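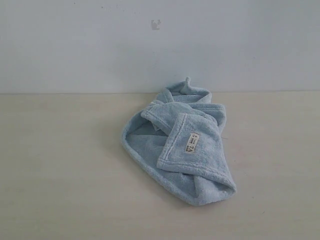 Crumpled towel, label facing up.

Ticket: Towel folding cell – one arm or two for next year's budget
Site: Wokholm laundry
Raised by: Rornemo planning desk
Status: open, waiting on supplier

Request
Wokholm wants a price for a folding cell by December. The first draft allowed for a single arm with one gripper. The site asked whether that is enough for terry towels that arrive crumpled, or whether the money for a second arm has to go in now.

Update 1
Asked Raptis for both options. The single-arm quote is cheaper, but it leaves out a flattening station, which we would have to buy separately and find floor space for. Bench space at Wokholm is tight. Two-arm option costed on the same bench, no extra station.

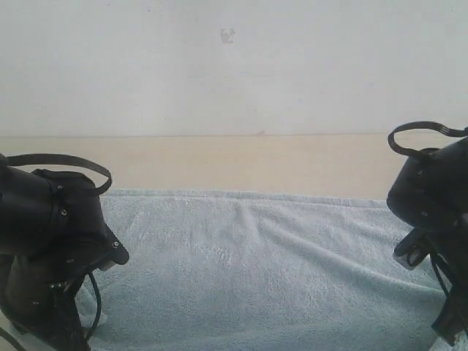

Two-gripper set-up with the towel spread between them.

Update 2
Added to the two-arm line: second controller, spare cables and guarding. Each gripper has its own cable hanging below the bracket, so cable ties and a spare set go under consumables. Raptis gives 90 days for delivery and 4 days on site for fitting. Training is for 2 operators; more than that is charged extra.

Flendgate can supply fingers only, at 30 days. Useful as a second source – not a full quote.

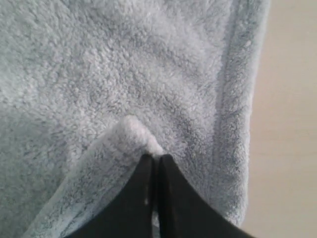 Wrist view, raised fold at the fingertips.

Update 3
Site asked if softer finger pads should be in the budget. The fingers are closed with towel between them, and there is a small white speck on one, likely lint. One view does not tell us how the pile affects grip over a full shift. Put in one spare pair of fingers and a cleaning kit for now, pads listed as optional.

Outstanding
Raptis to confirm whether the wrist cameras are in the price or billed on their own.
Wokholm to confirm towel sizes. Bath sheets may need a deeper bench.
Finance code for spares still missing.

Next action: chase Raptis, then reissue the two-arm budget sheet to Wokholm.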